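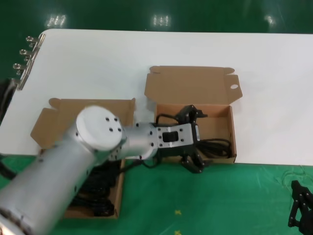
Tuvelard tuck-lid carton, brown, the one most of you come here for. Flat packed, folds up without tape, shuts with tuck flaps. We sell it for leads and cables mainly, though people put all sorts in them. With the lid folded up and back you can see the tuck flaps and the small oval hole, and a coiled black cable sitting inside, which is how most customers use theirs. One coil per box if it's a thick lead, more if they're thin ones. Lid stays on the box so no hunting for the right top.

Back in stock Wednesday. Order before 4 pm and it goes same day, after that it's the next working day. Sorry to everyone who waited through June, the mill was behind and so were we.

Product code TV-998
Colour: plain brown, no print
Supplied: flat, in bundles of 19
Closure: tuck flaps on the lid, no tape or glue
Minimum order: one bundle
Delivery: mainland only at the moment, islands please ring first

Why 19? The strapping machine at Samonte does 20 and one goes underneath as the base board. You can have the base board as well if you ask, it's only a bit scuffed. Put a note in the order.

FOLDING THEM UP
Score lines are already in. Bend the sides up, front over, tabs into the slots, done. First one takes a minute, after that you'll be doing them while talking to someone. If a tab won't go in, don't force it, run a thumbnail down the crease first. The lid flaps want bending inwards before you shut it the first time, otherwise they catch on the sides and crumple.

PACKING CABLES
Coil loosely, about the width of the box. Ends tucked under the coil or they spring up when the lid comes open. Velcro tie if you have one, paper tape if you dont. Elastic bands go sticky over a hot summer so we'd leave them out. Plug end on top is handy if you want to see what it is without tipping the lot out on the bench.

Write on the front edge and not the lid. Once they are stacked you won't see the lids.

STACKING
Fine on a shelf, four high with cables in. Higher than that and the bottom one starts to bow. Not for heavy stuff like transformers or tools, get the Cornunwood double wall for that. Keep them off a damp floor, it's card. We had a whole bundle come back from a garage that had gone soft as bread.

GOES WITH
Cornunwood double wall carton, heavier, separate lid
Varomer paper labels, roll, peel off clean if you do it in the first week or so
Varomer cable ties, hook and loop, black only (grey discontinued)
Divider insert for the Tuvelard, 17 left and then they're gone, not being made again

QUESTIONS WE GET
Can they be posted as they are? Yes but put a strip of tape over the front. Tuck flaps hold on a shelf, couriers are another matter.
Do you do them in white? No. Asked Samonte, minimum run was silly.
Can I buy just a few? Collection only, from the counter, ask for Jayson Pangilinan. He's in mornings.
Recyclable? Yes, goes in with your paper and card. Take labels off if your council is fussy.

CUSTOMER NOTES
"Sorted the whole lead cupboard in one afternoon. Boxes fold up easy, wish the bundles were bigger. One had a torn flap, replaced no fuss." King-fai Fu

"Good plain box. Bit smaller than I pictured so measure your fattest coil before you order."

On that last one, fair point. Full sizes are on the drawing, which we'll email if you ask, the dowload link is broken and being looked at.

RETURNS
Unopened bundles within the month, you pay the postage. Damaged in transit, send a photo and we'll get replacements out. Folded ones can't come back.

Trade price on 4 bundles or more, shows in the basket.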